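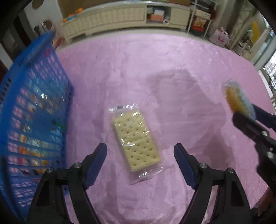 Saltine in a clear wrapper

From: Debora Martinelli
To: small-inns list
Date: 21 Nov 2022
Subject: Re: Late arrivals and the key box

Jaime Cardoso wrote:

> We take over the Kellow house in the spring and I am trying to settle the
> check-in rules before the website goes up. The last owners stayed up for
> every guest. I have a day job and can't do that.
>
> Three questions for those of you who have been through it. Do you use a
> key box or a keypad lock? Do you charge for late check-in? And what do you
> do about guests who show up at 11 at night and haven't eaten? The only
> place in town closes at 8.
>
> Jaime

Jaime,

We have five rooms and have let people check themselves in for four seasons now. I'll take your questions in order and add one you didn't ask.

Locks

We started with a key box on the porch rail. It worked until October of the first year, when the dial froze up after a wet night and I drove over in my coat and pajamas to let in a couple from out of state. The next week we got a quote for keypad locks on the front door and all the rooms. It came to $1699 installed. I thought that was a lot and paid it anyway.

Matilde Marinho wrote here a while back that she kept her key box and just moved it inside the storm door. That is a good deal cheaper and may be all you need if the house has a covered entry. If you do go with keypads, ask whether the battery can be changed from outside. Ours can't on the front door, so I change it at the start of every season whether it needs it or not.

Send the code the same day, in a text, with nothing else in the message. When I put it in the confirmation email, people could not find it. Stand on the porch at night and try to read your own keypad, too. We had to add a light.

Charging for it

We don't. Ilídio Serrano talked me into trying a $5 fee after 9 p.m. and I dropped it inside a month. Guests who had been stuck in traffic saw it as a fine, and I spent more time explaining it than it brought in. Ilídio still charges and says he gets no complaints, but his place is next to the highway and gets a different crowd.

What I do ask for is an arrival time, in two choices: before 8 or after 8. People will answer that. They won't answer an open question about when they expect to get in.

One thing to settle before your site goes up is how late is too late. Our rule is that the code works until midnight, and after that they have to call. I have had very few calls. The rule mostly gets people to tell me when the flight has been moved.

Something to eat

If the kitchen in town closes at 8, you will have hungry people, and they will be polite about it that night and mention it in the review. We looked at leaving a cold supper in the refrigerator and gave it up. There were too many diets to keep track of, and half the plates came back untouched.

Packaged food is the answer for a small house. We keep to things that are sealed, will hold for months and can be eaten without a plate. Crackers wrapped singly go over better than I expected, mainly with people who feel off after a long drive. Put in something salty, something sweet and water. I check dates when I change the linens and pull anything with less than a month left.

Leave it in the room. We used to have it on the sideboard downstairs, and late guests did not want to walk around a strange house in the dark looking for it. A plastic basket is easier to wash than wicker. Do check with your county before you put out anything you have wrapped yourself. Ours has no problem with store packaging but wants a permit for the rest. 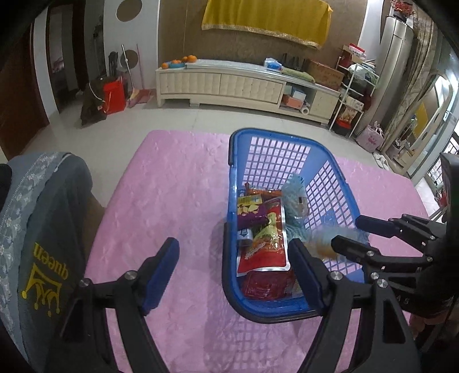
The welcome sheet

You didn't ask about this, but it saves more phone calls than the locks do. One page, large type, on the bed or the desk: Wi-Fi password, how the shower works, breakfast time, your number. Mine is set at 14 point after Stella Ndung'u told me hers was being read by people with their glasses already off. Leave out the history of the house. Put that in a folder for the morning.

Say plainly which door to use and which lights stay on overnight. Before I added that line, somebody would switch off the hall light at 1 a.m. and the next person in would have to feel for the stairs.

If you want my sheet to copy from, write to me off the list and I'll send the file. I also have the installer's name, though he is a long drive from Kellow and may not go that far.

Debora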